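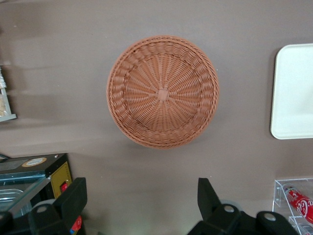 I've wanted a home version of the dubbing booth game ever since I saw people playing one at a convention, so when Tirketti put out Moltis I bought it the week it landed. It's a party kit: 172 line cards, a deck of character types (the icy rival, the tiny tyrant, the sleepy teacher, and so on), a sand timer and a fold-out stage that I stopped using after one evening. You draw a type and a line, then you read the line in that voice until somebody guesses what you are. The box has a plastic well for the line cards and it's terrible, your fingernails can't get under them, so ours go in a shallow woven basket, the tan one with the braided rim, and people just grab. Much better!

The lines are the best part. Whoever wrote them has clearly sat through a lot of late-night anime. "I made too much lunch, so throw it away if you want" is a completely different sentence from a space pirate than it is from a student council president, and we had a shouting, weeping, cackling hour out of the first 50 cards alone. Shy players do fine too — there's a whisper rule where you can pass once per round and only mouth the words.

Now the grumbles. The character deck is thin. We started seeing repeats before the snacks were gone, and three of the types are basically the same loud boy with different hair. The timer runs 12 seconds, which is brutal if your card is one of the long villain speeches (we flip it twice for those). And the scoring sheet wants you to grade each other on "sparkle." We tried. It started an argument.

There's an expansion called Saliba that adds monsters and narrators, and a friend brought it over in July. I'd get that before a second copy of anything else. The narrators are great for people who can't do voices — you just go deep and slow.

Four stars from me. Get it if your group already quotes shows at each other. If they don't, borrow one first.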